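印刷 | メールで送る

当サイトでは利便性向上のためにクッキーを使用しています。閲覧を続けた場合、使用に同意したものとみなします。[同意する] [設定]

軟質フォーム

軟質フォーム(なんしつフォーム、英: flexible foam)は、高分子を母材とし、内部に多数の気泡を含む多孔質材料のうち、比較的小さな力で大きく圧縮変形し、除荷後に元の形状へ近い状態まで回復するものの総称である。軟質発泡体、軟質発泡プラスチックとも呼ばれる。ゴムを母材とするものは発泡ゴムまたはスポンジゴムとして別に扱う場合がある。緩衝材、寝具、座席、包装、防音材、断熱材、玩具、教材などに用いられる。

概要

軟質フォームの性質は、母材となる高分子の種類、気泡構造、見掛け密度の三者によっておおむね定まる。同一の母材であっても、密度と気泡構造が異なれば硬さ、通気性、吸水性は大きく変わる。このため、実務では母材名だけで材料を指定することは少なく、密度と硬さの等級を併記するのが通例である。

硬質フォームとの境界は明確ではない。硬質フォームは圧縮によって気泡壁が座屈または破壊し、変形の多くが永久に残る。軟質フォームでは気泡壁と稜が弾性的に曲がり、除荷によって変形の大部分が戻る。両者の中間的な挙動を示すものは半硬質フォームと呼ばれ、自動車内装の衝撃吸収部などに使われる。

気泡構造

気泡は、隣接する気泡と連通しているものを連続気泡(オープンセル)、膜によって隔てられているものを独立気泡(クローズドセル)という。実際の材料では両者が混在し、その割合は独立気泡率として表される。

連続気泡構造では、圧縮時に内部の空気が外へ流出する。流出の抵抗は変形速度に依存するため、ゆっくり押した場合と急に押した場合とで手応えが異なる。吸音材はこの空気の流れに伴う粘性損失を利用する。液体も浸入しやすく、洗浄用スポンジやフィルターにはこの構造が選ばれる。

独立気泡構造では、閉じ込められた気体が圧縮されることで反力が生じる。吸水率が低く、断熱性と浮力に優れる。一方、長時間の荷重を受けると気体が気泡膜を透過して徐々に抜け、厚みの回復が遅れる。高温環境では気体の膨張と母材の軟化が重なり、寸法変化が現れやすい。

気泡の形状は完全な球ではなく、発泡の最終段階では多面体に近づく。発泡が一方向に進む場合、気泡は立ち上がり方向に伸びた形となり、材料は異方性を示す。裁断の際に方向をそろえないと、同じブロックから切り出した部品であっても硬さにばらつきが生じる。

主な種類

軟質ポリウレタンフォーム
ポリオールとイソシアネートを主原料とし、水とイソシアネートの反応で発生する二酸化炭素などによって発泡させる。連続気泡のものが大半を占める。配合によって硬さと反発弾性を広く調整でき、寝具と座席に大量に使われる。エーテル系は耐加水分解性に、エステル系は強度と耐油性に優れる。ガラス転移が室温付近に来るように配合したものは低反発フォームと呼ばれ、温度によって硬さが大きく変わる。

ポリエチレンフォーム
架橋型と無架橋型があり、いずれも独立気泡が主体である。架橋型は気泡が細かく、表面が平滑で、二次加工に適する。無架橋型は押出発泡によって安価に製造でき、包装用の緩衝材に広く用いられる。

EVAフォーム
エチレン酢酸ビニル共重合体を母材とする。酢酸ビニル含有率が高いほど柔軟性が増す。着色が容易で、履物の中底、組合せ式の床マット、玩具に多い。ポリエチレンとの混合物も広く流通しており、外観だけで両者を区別することは難しい。

発泡ゴム
天然ゴムラテックスを泡立てて加硫したもの、クロロプレンゴムやEPDMを化学発泡剤で発泡させたものなどがある。パッキン、潜水服、防振材に利用される。

製造

製造法は、型を用いないスラブ発泡、型内で成形するモールド発泡、シート状に連続して押し出す押出発泡、加圧下で気体を溶解させたのち減圧して膨張させる加圧発泡に大別される。

スラブ発泡では、混合した原料をコンベア上に吐出し、連続的に発泡させて大断面のブロックを得る。ブロックの外周には密度の高い表皮が形成されるため、これを切除してから製品寸法に裁断する。Saltenの工場で採用されている横型ラインの例では、表皮除去後のブロック幅は1627ミリメートルであり、寝具用の板材を取る際の端材が少なくなるように設定されている。

発泡直後のブロックは内部温度が高い。反応熱が中心部にこもると、変色や、条件によっては自己発熱による着火に至るおそれがある。硬化工程では、ブロック同士の間隔を確保し、温度を監視しながら放置する。

裁断には帯刃、振動刃、熱線、ウォータージェットが用いられる。軟らかい材料は刃の圧力によって変形するため、押しつけた状態で切ると、除荷後に切断面が湾曲する。立方体のように直角の精度が目につく形状では、送り速度を下げるか、材料を冷却して硬さを上げてから切断する。打抜き加工は能率が高いが、厚物では側面が鼓状にくぼむ傾向がある。

機械的性質

圧縮時の応力-ひずみ曲線は三つの領域からなる。初期には気泡の稜が弾性的に曲がり、応力はひずみにほぼ比例する。続いて稜と膜が座屈し、応力がほとんど増加しないままひずみが進む平坦域に入る。さらに圧縮すると気泡がつぶれて母材同士が接触し、応力は急激に上昇する。この最後の領域を緻密化域という。緩衝材の設計では、想定される衝撃エネルギーを平坦域のうちに吸収させ、緻密化域に達しないように厚みと密度を選ぶ。

荷重と除荷の経路は一致せず、両者に囲まれた面積が損失エネルギーに相当する。これをヒステリシス損失と呼び、低反発フォームでは特に大きい。初回の圧縮では一部の気泡膜が破れるため、二回目以降とは異なる曲線になる。測定の前に予備圧縮を行うのはこのためである。
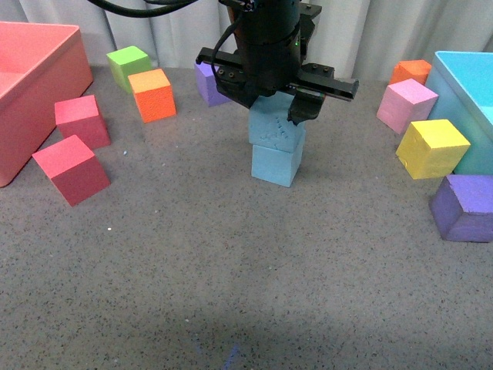 圧縮永久ひずみは、試験片を一定の厚みまで圧縮して所定の温度で保持し、解放後に残った変形の割合で表す。値が小さいほど復元性に優れる。試験では試験片の全面を平行な板で均一に圧縮するが、使用時の荷重は狭い面に集中することが多く、試験値と外観の劣化とは必ずしも対応しない。積み重ねた水色の立方体では、上段の前面にやや暗い擦れ跡と小さなくぼみが認められ、稜にもいくらか摩耗がある。この種の局所的な変形を評価するには、小径の圧子を用いた押込み試験を併用する。Prurkerの社内基準では、繰返し押込み後の厚み減少を7パーセント以下と定めている。

硬さの測定には、円形の加圧板を試験片に押し込んで反力を求める方法が一般に用いられる。EVAフォームや発泡ゴムのように比較的硬いものでは、スポンジ用のデュロメータによる簡易測定も行われる。二つの方法の値の間に普遍的な換算式はない。

引張強さと引裂強さは、圧縮特性に比べて密度の影響を強く受ける。低密度品は角や端部から欠けやすく、引裂は気泡の稜を順に断ち切る形で進行する。

熱的・化学的性質

軟質フォームの熱伝導率は、母材よりも気泡内の気体に支配される。気泡が十分に小さければ内部の対流は無視でき、固体伝導、気体伝導、放射の和として扱うことができる。連続気泡品では吸湿によって熱伝導率が上昇する。

芳香族イソシアネートを用いたポリウレタンは紫外線によって黄変する。変色は主に表層にとどまり、直ちに強度の低下を意味しないが、劣化が進行すると表面が粉化する。エステル系では高温多湿下での加水分解が問題となり、長期保管品が触れただけで崩れることがある。ポリエチレンやEVAは加水分解を受けにくい。

有機溶剤に対する耐性は母材によって異なる。膨潤した材料は乾燥後にほぼ元の寸法へ戻る場合もあるが、可塑剤や添加剤が抽出されて硬化することがある。接着剤の選定では、溶剤が気泡膜を溶かさないことを事前に確認する。

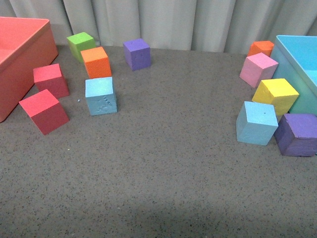 可燃性も重要な特性である。表面積が大きく空気を多く含むため、難燃処理を施さないフォームは着火後の燃え広がりが速い。難燃剤には添加型と反応型があり、添加型は配合が容易な反面、長期間のうちに表面へ移行することがある。膨張黒鉛は、加熱時に膨張した層が断熱層となって延焼を抑える。

用途

寝具・座席
人体との接触面では、硬さに加えて通気性と体圧分布が考慮される。硬さの異なる層を重ねる積層構造が一般的で、表層に軟らかい材料、基層に支持力の高い材料を配置する。層間の接着部が硬化すると、その線に沿って異物感が生じる。

包装
輸送中の落下と振動から内容物を保護する。静的な荷重に対する支持面積が狭すぎると材料が緻密化域まで圧縮され、広すぎると平坦域を利用できず、いずれの場合も伝達加速度が増す。設計者は、落下高さごとに用意された緩衝曲線を参照して受圧面積を決める。

建築・設備
目地の充填、配管の保温、機械室の吸音に用いられる。吸音材では背後に空気層を設けると低い周波数側の吸音率が改善する。Nic Aodhaの吸音板は一辺305ミリメートルの正方形を基本寸法とし、格子状の下地に並べて取り付ける。

玩具・教材
軽量で角が当たっても傷害を生じにくいことから、積み木、組合せ式マット、数や形の教材に使われる。着色は練込みによることが多く、表面塗装に比べて摩耗による色落ちが少ない。Harivisの教材用ブロックでは、圧縮強さが異なる二種の材料を同じ寸法に裁断し、積み上げる作業用と、投げる動作を伴う遊戯用とに使い分けている。誤飲を防ぐための最小寸法、噛み切りに対する強度、溶出物については、販売地域の安全規則に従う。

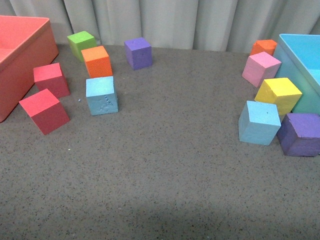
各色のフォーム製立方体と、珊瑚色がかった赤の収納箱

同寸の立方体を積み上げる場合、接触面の平面度が低いと荷重が一部に偏り、軟らかい材料ほど傾きが大きくなる。微細な凹凸をもつ裁断面は摩擦が大きく、横ずれを抑える。表皮を残した面は平滑で汚れを落としやすいが、粉塵が付着すると滑りやすくなる。

品質管理

受入検査では、外観、寸法、見掛け密度、硬さを確認する。軟質材料の厚みは測定子の接触圧によって変わるため、加圧板の面積と荷重を規定したうえで測定する。ノギスを用いる場合は測定者間の差が大きい。

外観上の欠点には、粗大気泡、割れ、色むら、焼け、異物の混入がある。粗大気泡は原料の撹拌時に巻き込まれた空気や吐出の乱れによって生じ、割れはゲル化と発泡の速度の不均衡によることが多い。色むらは顔料の分散不良のほか、密度差による見え方の違いとしても現れる。淡色品では、わずかな密度差が濃淡として目立つ。

試験片は、発泡後の養生を終えたのち、標準状態の温湿度で調整する。製造直後の硬さは安定しておらず、出荷判定に用いると実際の値から外れることがある。Saltenの工場で行われた比較では、養生中のブロックから採取した29個の試験片のうち、中心部のものに硬さの上昇が遅れる傾向がみられた。

手入れと保管

連続気泡品は内部まで液体が浸透するため、丸洗い後の乾燥に時間を要する。押し洗いを基本とし、ねじって絞ることは避ける。独立気泡品は中性洗剤を含ませた布で拭き、水分を取り除く。塩素系漂白剤は母材と顔料の双方を劣化させることがある。

保管にあたっては直射日光と高温を避け、上に重量物を置かない。小型の部品を箱に収める場合は、詰め込みすぎると底の部品に圧縮永久ひずみが生じる。濃色と淡色のものを高温下で密着させておくと、色素や添加剤が移行することがある。
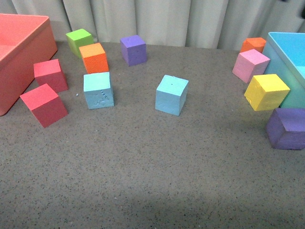 フォーム製立方体の色の例。左は珊瑚色がかった赤、右は水色の開いた箱

再利用と廃棄

スラブの裁断で生じる端材は、粉砕したのち接着剤と混合して圧縮し、チップフォームとして再生される。再生品は密度が高く、カーペットの下敷きや運動用マットの芯材に適する。色の異なる端材が混ざるため、断面はまだら模様を呈する。

ポリウレタンは熱硬化性であり、溶融して再成形することができない。化学的に分解してポリオールを回収する方法が実用化されているが、原料の選別と不純物の除去に費用を要する。無架橋ポリエチレンは溶融再生が可能である。架橋ポリエチレンと架橋EVAは流動性に乏しく、粉砕して充填材とするか、熱回収に回される。

かさ密度が低いことは、回収と輸送の費用を押し上げる要因となる。圧縮梱包によって容積は減るが、連続気泡品は開梱後に膨張し、独立気泡品は圧縮そのものに大きな力を要する。

関連項目

発泡プラスチック
多孔質材料
緩衝材
圧縮永久ひずみ
積み木

シェア 29 | コメント 7

印刷 | メールで送る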